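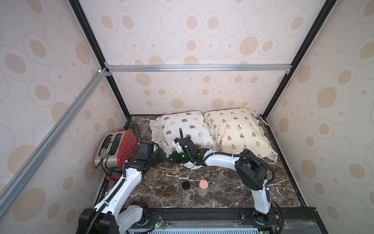

Hina Yousafzai thinks teaching a robot by hand is mostly a way of finding out how badly you explain things. We hired her anyway.

Skilia runs remote lessons in household work, one patient operator at a time. Cloth is our specialty, for our sins.

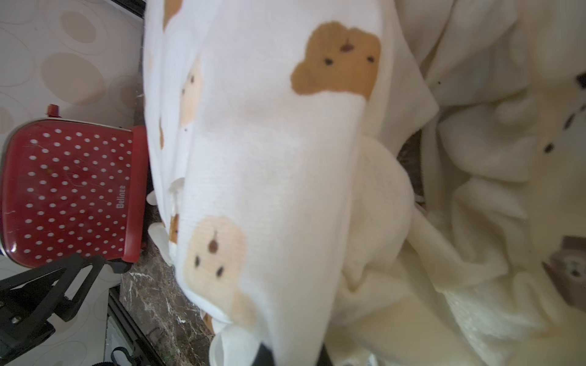 ## How we teach

An operator drives both arms from the next room and we record every move, including the sighs. A skill takes 158 takes on a good week and almost 500 on a bear-print one.
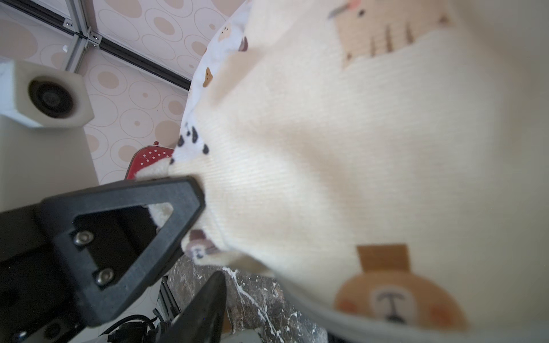

The clumsy takes stay in the set, labeled as such. Sorin Vukadinović labels his own, with more candor than we asked for.
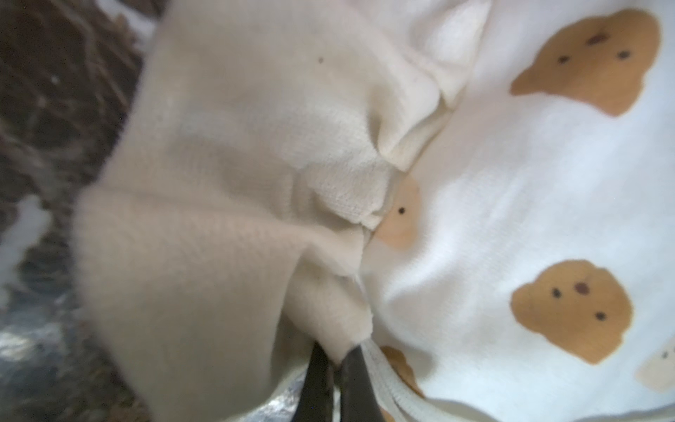
New operators get 60 minutes of practice before anything counts. Visits are Tuesday at 2; ask for Murdo.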